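Trokeo 餐具收拾数据集 说明文档

版本 2,更新于 2025年8月7日
维护人:Chin-lung Chow

先说我们为什么做这个

机器到底能不能干家务了?每次有人问我,我都想反问一句:哪一件?叠毛巾、擦灶台、收碗碟,难度差得太远了。Trokeo 只盯住其中很小的一块:把饭桌上的杯、盘、叉归到托盘里。人做这件事不用过脑子,双臂机器人做起来却处处是学问,我们越录越觉得有意思!

数据集共 827 条演示,全部由操作员遥操作完成,操作员来自 Lodmont 和 Condori 两个小组。两组人的习惯很不一样。Lodmont 的人喜欢先动盘子,Condori 的人多半从杯子下手,叉子留到最后。我们没有统一他们的做法,训练时请留意这一点,演示里确实有多种合理顺序。

任务内容

桌上放一个托盘,另有盘子、杯子和叉子,旁边摆一盆仙人掌。仙人掌不属于要收的东西,模型得学会绕开它。早期的策略很爱去抓花盆,看得人心惊肉跳,所以这一版特意多录了花盆靠近手臂活动范围的布局。

布局由操作员在每条演示开始前手动摆放,盘子有时一开始就在托盘上,这类样本只考杯子和叉子。

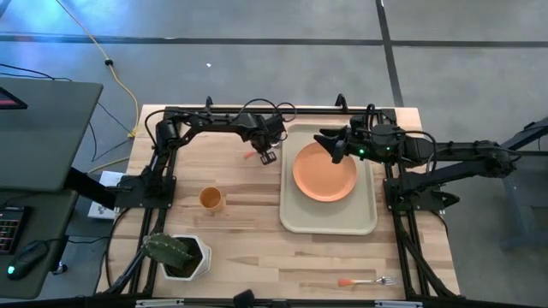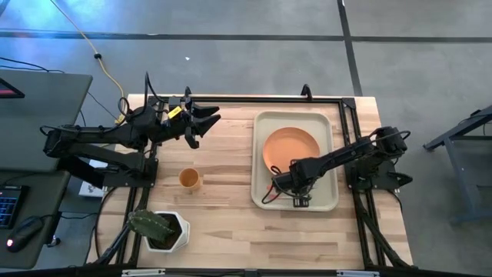

两图均为双臂工位:木质台面,橙色盘子在托盘上,杯子还在托盘外。

Skilomitz 数据通讯 第 2 期 第 40 页

每条演示里有什么

- 固定机位的彩色视频
- 左右两臂的关节角与夹爪开合量
- 一句中文任务指令,例如“把杯子放到托盘上”
- 结果标签:完成、部分完成、失败
- 备注(可为空,操作员想写什么写什么)

失败的演示我们没有删。杯子碰倒、叉子夹起来又滑掉、两只手臂互相等对方让路,这些都留着,做恢复策略的朋友应该会喜欢。只想要干净数据的话,按结果标签过滤即可。

目前机器能做到什么程度

我们用一个不大的模仿学习模型做了基线,每个子任务测 50 次。杯子放上托盘成功 40 次,比我预想的好很多,第一次看到它连着成功的时候,整个办公室都凑过来看了。盘子也不错,只要盘沿没有贴着托盘边。

叉子就难了。它又扁又细,夹爪得贴着桌面下去,低一点会顶到台面,高一点就夹空。这一项的结果波动太大,换一个随机种子就变样,所以暂时没有放数字,等 12月的版本再补。欢迎大家拿自己的方法来比,我很想看到有人把它做漂亮!

至于整套动作从头做到尾,基线偶尔能走完,但速度比人慢得多,中途还常常停下来犹豫。拿到真正的厨房里用还早。可是就“看懂桌面、选对东西、放到该放的地方”这几步来说,进展是实实在在的,去年这时候我们连杯子都抓不稳。

已知问题

- 物件种类很少,换成玻璃杯或深碗,基线基本失效。
- 手臂经常挡住托盘的一部分,只靠单个视角时,小件容易丢失。
- 工位周围的桌子、线缆和地面会进入画面,裁剪与否对结果有影响,我们默认不裁。
- 左右臂时间戳偶有细小错位,加载脚本会自动对齐,自己写读取代码的请参照 align 函数。
- Condori 组早期的备注用了缩写,对照表在 docs 目录下。

使用建议

训练集和测试集按布局划分,请不要随机打乱后重新切分,否则同一种摆法会同时出现在两边,分数会虚高。做语言条件实验时,可以把指令改写成别的说法,改写后请一并公开,方便别人复现。

数据可用于研究与教学。不建议直接用它训练的策略在有人走动的环境里运行,速度上限和急停请自行设置。

反馈

发现标签错误,请在仓库里提 issue,写明演示编号和时间点。有新的收拾顺序、新的餐具想加进来,也请提,Skilomitz 那边的工位下一轮录制会优先考虑筷子和汤勺。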